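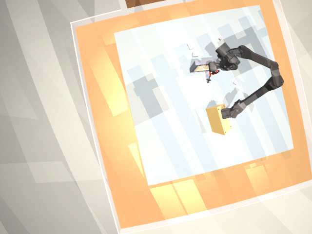 A square with a wide orange border and a nearly white middle. Which part would feel hottest on a sunny day?

Why Dark Things Get Hotter Than Light Things

Have you ever run barefoot across a parking lot in summer? Ouch! Now think about stepping onto one of the white painted lines. Much better, right? The sun is shining just as hard on both, so what is going on down there?

It all starts with light. Sunlight looks plain, but it is a mix of every color in the rainbow, plus some kinds of light our eyes can't see at all. When that mix lands on something, part of it bounces away and part of it gets soaked up. Scientists call the soaking-up part absorbing.

A white wall bounces back most of the light you can see. An orange pumpkin bounces back mostly the reds, oranges and yellows and soaks up a lot of the blue. Black asphalt soaks up nearly everything! And light carries energy, so all that soaked-up light has to turn into something. It turns into heat.

Color isn't the whole story, though. Some paints bounce away the invisible light too, and those stay cooler than you'd guess just by looking. Wind matters, and so does what the thing is made of. A metal slide feels much hotter than a wooden bench beside it, even when they are the same temperature, because metal passes its heat to your skin so quickly.

A town that went white

In the hilly town of Casmont, the roofs used to be dark gray. Summers were sticky, and the top floor of the school was the stickiest place of all. Then a roof painter named Homa Mirzaei tried a coat of white on the school. The kids upstairs loved it! Now 565 roofs in Casmont are white, and from the hill they look like a spilled box of sugar cubes.

Try it yourself: the ice cube race

You need 2 ice cubes the same size, a sheet of black paper, a sheet of white paper and a sunny spot out of the wind.

Lay the papers side by side in the sun. Put one ice cube in the middle of each, at the same moment if you can -- a friend helps here. Check every 5 minutes and write down what you see. Which cube do you think will win?

Want a bigger race? Add orange, yellow and blue paper and guess the order before you start. Mostafa El Ouafi's class at Pirby School ran theirs in November, when the sun was low and weak, and they had to wait almost until lunch for a winner. Pick a bright day in June and you'll be mopping up a lot sooner!

Words to know

Absorb: to soak up.
Reflect: to bounce back.
Energy: what makes things warm up, light up or move.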